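Ticket: Outgoing mail stuck in queue, attachments arriving as winmail.dat
Product: Volico Mail Server (small office edition)
Site: Maltelside shop and mail order
Opened: September 21, 2010
Priority: Normal, raised to High by the customer
Status: Closed

Problem as reported

Customer says that order confirmations with a product sheet attached are not reaching wholesale buyers. Some arrive with the attachment replaced by a file called winmail.dat. Others do not arrive at all and sit in the outgoing queue with the status "Deferred". Plain messages without attachments go through as normal. The customer sells imported sweets to small shops, and the product sheets are the main thing the buyers want, so they would like this looked at today.

Customer also says nothing has changed on their side.

First reply from support

Please send the following:
The version number shown on the Volico status page.
The last 100 lines of the SMTP log, taken just after a failed send.
One message that failed, saved as a file and zipped. Do not forward it, as forwarding rewrites the headers.
The name of the mail program used to write the message.

Customer reply

Version is 2.6. Log and message attached. Most of the office uses the webmail page. The two PCs in the packing room use Outlook. We have not tried to work out which messages came from which. The product sheet is a one-page document with a picture of the item and the pack sizes, and the picture is put in at the size it came off the camera.

Support notes

There are two separate faults in the sample, and it is better to treat them apart.

Fault A, winmail.dat. The zipped message came from Outlook and was sent in Rich Text format. Outlook wraps the attachment in its own container when it does this, and a buyer using any other mail program sees winmail.dat in place of the document. Volico passes the container along untouched. This is not a server fault and a server restart will not change it.

Fault B, deferred messages. The log shows the connection to the outside relay being made, the sender and recipient accepted, and the data phase starting. After that there is a long gap and then a timeout. Small messages complete. Large ones do not. The relay is run by the customer's provider, Restov.

The picture inside the sample product sheet was pulled out to see how large it was on its own. It is nearly the whole size of the message. The item is the red-wrapped milk candy, the one with the cartoon boy on each wrapper, heaped in a round metal bowl.

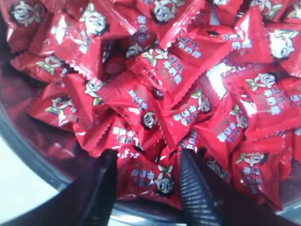 Photo: red-wrapped milk candies heaped in a round metal bowl

Resized to the width of the printed page and saved again as a JPEG, the same picture made a message small enough to go through the relay on the first attempt. The full-size version was then sent again from the same account and was deferred in the same way as before. So size is what triggers Fault B, but the sheet is well under the limit Restov publishes for the relay and it ought to be accepted. Making the pictures smaller is a workaround only.

Steps given to customer, Fault A

On each packing room PC, open Outlook and go to Tools, Options, Mail Format. Set the message format to HTML or Plain Text. Click Internet Format and set the Rich Text option to "Convert to HTML format". Press OK on both windows.

Then check the address book. If a contact has been saved with "Always send using Outlook Rich Text Format", that setting wins over the one above. Open the contact, double-click the e-mail address, and change it to "Let Outlook decide the best sending format". This has to be done contact by contact.

Customer reply

Done on both PCs. Seven of the wholesale contacts had the Rich Text setting. We sent a test to one of them and they got the sheet as a proper document. Please leave the ticket open for the other problem, we still have orders in the queue from yesterday.

Steps given to customer, Fault B

1. In the Volico admin page, go to Delivery, Outbound, and write down the present values before touching anything.
2. Set "Data timeout" to 600 seconds. It is set to 60 at the moment, and the default is 600. Somebody has changed it at some point.
3. Set "Simultaneous outbound connections" to 2.
4. Save, then restart the delivery service only. There is no need to restart the whole machine.
5. Press "Retry all" once. Pressing it again while messages are going out puts them back to the start of the queue.
6. Wait until the queue has settled and send us the log again.

Customer reply

The timeout may have been changed in January when the queue was blocked by a bad address. We had forgotten about that. Changed as above. Six messages went out and the rest are still deferred. The log is attached. The ones that went are the smaller ones.

Support notes

Better, but not fixed. With the longer timeout the log now shows more of what is going on. Data moves for a few seconds, stops, moves again and stops for good. This looks like packets being lost above a certain size, not a slow line.

Asked the customer what sits between the server and the outside line. Answer: a Ouali router supplied when the broadband was moved to a new line in the summer. So something did change, though not on the mail server.

The new line uses PPPoE, which leaves a little less room in each packet. The router's MTU is still at 1500. It should be 1492 on this kind of connection. Normally the two ends would sort this out between themselves, but the router's firewall is also set to drop all ICMP, and the "packet too big" replies are ICMP. The server never hears that its packets are too large and keeps sending them at the same size. Short messages fit in small packets and are not affected.

Web browsing would mostly look normal with this fault, as the large packets there are coming in and not going out. Asked the customer if anything else had trouble uploading. They said that adding pictures to their website had been "a bit hit and miss" since the summer, and they had put it down to the website.

Steps given to customer, router

1. Log in to the router from a PC in the office. The address and password are on the label underneath.
2. Go to Advanced, WAN and change the MTU from 1500 to 1492.
3. Go to Firewall, Filters and untick "Block all ICMP". Leave "Ignore ping from WAN" ticked if you want it.
4. Save and let the router restart. The line will be down for a minute or two, so do it when no card payments are being taken.
5. From the mail server, open a command prompt and type: ping -f -l 1464 followed by the name of the relay. You should get replies. If you see "Packet needs to be fragmented", the new MTU has not been saved.
6. Press "Retry all" once in Volico.

Customer reply

Ping gave replies. The queue emptied while we were watching it. We have sent a full-size sheet to our own outside address and it arrived with the picture in it and opened as it should. Website uploads are also working.

One question — should we put the number of connections back to what it was?

Support reply

You can leave it at 2. It makes no difference you would notice at your volume. Please leave the data timeout at 600.

We would still suggest making the pictures smaller before they go into the sheets. Most of your buyers will print the page or look at it on screen, and neither needs the full size from the camera. In Word, right-click the picture, choose Format Picture, then Compress, and pick the Print setting for all pictures in the document. Keep the originals in another folder, as compressing cannot be undone once the document is saved and closed.

If the router is ever reset with the button on the back, the MTU and firewall settings will go back to what they were and the fault will return. It is worth writing both down and keeping the note with the router.

Resolution

Fault A: Outlook message format changed on two PCs, contact settings corrected.
Fault B: router MTU changed to 1492, ICMP allowed, Volico data timeout put back to default.

Closed with customer's agreement. Suggested to documentation that the page on deferred messages mention PPPoE lines — at present it only covers full disks and wrong relay passwords.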